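책상 위에 아무것도 올려두지 않는 연습

이사한 지 두 달째 되던 여름, 나는 거실 벽에 붙여 둔 큰 책상 하나 때문에 완전히 다른 사람이 되었다. 과장이라고 해도 할 말은 없지만 정말 그랬다! 그전까지 내 책상은 우편물이 쌓이고, 충전기가 엉키고, 다 마신 컵이 이틀씩 머무는 곳이었다. 일을 하려면 팔꿈치로 물건을 밀어내고 노트북 하나 놓을 자리를 만들어야 했다. 그렇게 밀려난 물건들은 벽 쪽으로 층층이 쌓였고, 어느 날 그 안에서 기한이 지난 고지서와 뚜껑 없는 볼펜, 잃어버린 줄 알았던 여분 열쇠가 한꺼번에 나왔다.

그래서 전부 치웠다. 물건을 바닥에 내려놓고 하나씩 주워 들며 갈 곳을 정했다. 그 자리에서 세어 보니 154개였다. 클립 한 통은 하나로 쳤으니 실제로는 훨씬 더 많았을 것이다. 버린 것이 절반쯤 되고, 나머지는 서랍과 책장과 부엌으로 흩어졌다. 저녁이 다 되어서야 상판을 닦았는데, 젖은 행주가 끝에서 끝까지 아무 데도 걸리지 않고 지나갈 때의 그 기분이란. 나는 괜히 한 번 더 닦았다.

밝은 상판에 대하여

책상을 고를 때 가장 오래 고민한 것은 색이었다. 후보는 둘이었다. Trokness의 짙은 호두색 책상과 Rakby의 옅은 베이지색 책상. 짙은 쪽은 매장에서 보기에 근사했고 사진발도 잘 받았다. 그런데 우리 집 거실은 북향이라 오후 세 시만 넘어도 구석이 어둑해진다. 결국 밝은 쪽을 데려왔고, 지금까지 한 번도 후회하지 않았다. 종이를 펼쳐 놓으면 종이가 상판에 스며드는 것처럼 편안하고, 저녁에 스탠드를 켜면 빛이 은은하게 퍼져 손 주변이 환해진다.

밝은 상판은 때가 잘 탄다고들 한다. 맞는 말이다. 커피 자국도, 연필 가루도 금방 눈에 띈다. 나는 그 점이 오히려 좋다. 어두운 책상을 쓰던 시절에는 먼지가 얼마나 앉았는지도 모르고 일주일을 보냈는데, 지금은 보이니까 바로 닦게 된다. 닦는 데 걸리는 시간은 물을 끓이는 시간보다 짧다.

벽 색도 같이 생각하면 좋다. 따뜻한 베이지 뒤에 푸른 기가 아주 살짝 도는 흰 벽이 오면 둘의 경계가 또렷해진다. 같은 계열로 맞추면 차분하기는 한데 조금 졸린 느낌이 든다. 페인트 가게에서 견본 조각을 얻어다가 책상 뒤에 세워 보고, 아침과 저녁에 각각 한 번씩 보기를 권한다. 나는 처음에 골랐던 크림색을 저녁 조명 아래에서 보고 바로 마음을 바꾸었다.

통은 하나만, 오른쪽에

치운 책상을 치운 채로 두는 것은 다른 문제였다. 처음 며칠은 신이 나서 컵 하나도 올려두지 않았는데, 일주일쯤 지나자 영수증이 한 장 놓이고, 그 위에 이어폰이 놓이고, 다시 언덕이 생기려 했다. 그때 들인 것이 통이다. 여러 칸으로 나뉜 정리함도 써 봤지만 나에게는 맞지 않았다. 칸마다 무엇을 넣을지 정해 두어야 하고, 정해 둔 것을 기억해야 하고, 기억하지 못하면 결국 옆에다 내려놓게 된다. 통 하나에는 그런 규칙이 없다. 갈 곳이 애매한 물건은 일단 그 안으로 들어간다.

자리는 오른쪽으로 정했다. 나는 오른손잡이라 손이 저절로 그쪽으로 간다. 왼손잡이라면 물론 반대로 두면 된다.

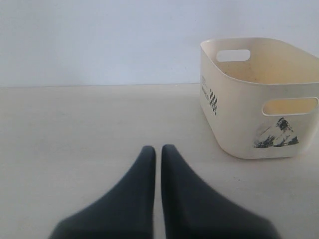

Kuo는 통 같은 건 결국 또 하나의 잡동사니 서랍이 될 뿐이라고, 자기는 통마저 없애고 나서야 책상이 책상다워졌다고 했다. 일리가 있는 말이라 며칠 따라 해 보았다. 통을 치운 첫날 저녁에 주머니에서 나온 동전과 머리끈이 갈 곳을 잃고 상판 한가운데에 놓였다. 다음 날은 택배 송장이 그 옆에 왔다. 나는 사흘 만에 통을 도로 가져왔다. Kuo처럼 물건을 손에 쥐자마자 제자리에 가져다 놓는 사람에게는 통이 필요 없을 것이다. 나는 현관에서 거실까지 오는 동안 이미 세 가지를 내려놓는 사람이고, 그런 사람에게는 받아 줄 그릇이 있어야 한다.

대신 규칙 하나를 빌려 왔다. 통이 차면 그날 비운다. 주말까지 미루지 않고, 꾹꾹 눌러 담지도 않는다. 비우는 동안 음악을 한 곡 틀어 두는데, 대개는 노래가 끝나기 전에 바닥이 보인다. 통 크기도 여기에 맞춰 골라야 한다. 욕심을 내서 큰 것을 사면 비우는 날이 한없이 멀어지고, 막상 그날이 오면 하기가 싫어진다. 나는 Fosto에서 파는 가장 작은 것으로 시작했고 지금도 그것을 쓴다.

빈 면적을 쓰는 법

넓게 비워 둔 상판은 생각보다 쓸모가 많다. 지난주에는 300조각짜리 퍼즐을 펼쳤다. 예전 같으면 바닥에 쪼그리고 앉아 맞췄을 텐데, 이번에는 허리를 펴고 앉아 조각을 색깔별로 늘어놓고 차까지 마시면서 했다. 선물 포장도 여기에서 한다. 포장지를 끝까지 펼쳐 놓고 가위를 쭉 밀면 얼마나 시원한지! 만두를 빚은 날도 있었다. 밀가루가 벽 가까이까지 날아갔지만 닦을 물건이 책상 하나뿐이니 뒷정리가 금방이었다.

아무것도 하지 않는 날의 책상도 좋다. 아침에 커피를 들고 거실로 나오면 밤새 비어 있던 상판이 먼저 보인다. 거기에 무엇을 펼칠지는 그때 정한다. 책일 때도 있고 밀린 가계부일 때도 있고, 그냥 팔을 길게 뻗고 엎드리는 날도 있다.

10월에는 의자를 바꿀 생각이다. 지금 것은 팔걸이가 높아서 책상 밑으로 끝까지 들어가지 않는다. 팔걸이 없는 것으로 몇 개 봐 두었는데, 이번에도 아마 색에서 오래 걸릴 것 같다.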